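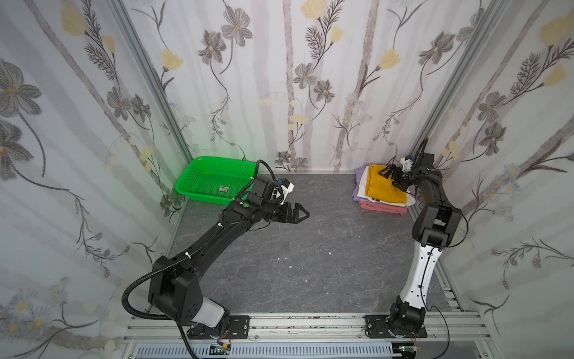 The two-arm cell in the back room at Fulgate, with laundry.

Our folding project has walls! If you haven't been past the back room since January, go and have a look, because the bare bench you remember now has flowered wallpaper on three sides, big gray blooms and ferns and all. Britt-Marie Vik had rolls of it left over from her hallway, and I'm so glad she offered. It's easily the best-looking corner of the workshop.

Both arms are bolted to the same aluminum rail along the front, and each one has its own gripper and its own little wrist camera. The green basket lives in the back left corner and the folded stack goes in the back right (yes, the mustard-yellow one on top is mine, and I'd like it back eventually). The plan is for one arm to lift a piece from the basket while the other holds the pile still, and then to work up to an honest fold on that open stretch of floor in between.

Wiring ate most of the spring. We went through 100 cable ties getting the conduit on the black arm to follow the elbow without snagging, and I'd still like a softer loop near the shoulder. If you have a knack for strain relief, please come and show us how it's done! The rail also wants a good scrub, and I'll bring the degreaser.

Spending so far stands at $875, nearly all of it on the aluminum and the mounting plates. Next up are covers for the two small circuit boards down below the rail, then a proper stop button within reach of both sides of the bench.

Build night is July 9, 2019. Bring old T-shirts, the wrinklier the better.

Fulgate Shared Workshop | Contact the newsletter desk | © 2019 Fulgate | Back to top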